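4.2 Recall of the pre-film courtesy spots 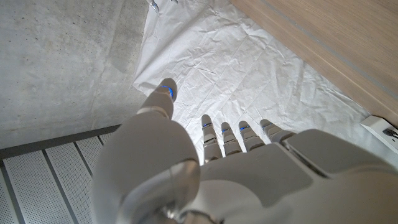
Figure 3. A white robotic hand above a crumpled white cloth.

Both spots ran before the main feature at the Brastley and Vimdale sites throughout July. Each lasted 31 seconds and asked the audience to stop talking, one by means of a singing usher and the other by means of a stern owl. The sponsor, a maker of garden sheds trading as Bidach, appeared in the closing card of each.

We handed out 800 forms in the two foyers. Of the people who filled one in, 44 per cent could name the owl without help. Far fewer could name the sponsor, and several credited the spot to the cinema, to an optician or, in one firm hand, to the government. Katona and Lenz (see section 2) found much the same with bus shelter posters, though their respondents were at least sober.

The usher did worse on every measure except annoyance, where he did very well indeed. Saarela has argued that annoyance is a form of memory. We have no wish to reopen that quarrel, but note that annoyed viewers were no better at recalling who had paid for the usher.

Whether either spot made anyone quieter is harder to say. Sjöberg sat in the back row at Vimdale with a sound meter and recorded mostly popcorn. His readings are given in Table 5, for those who want them.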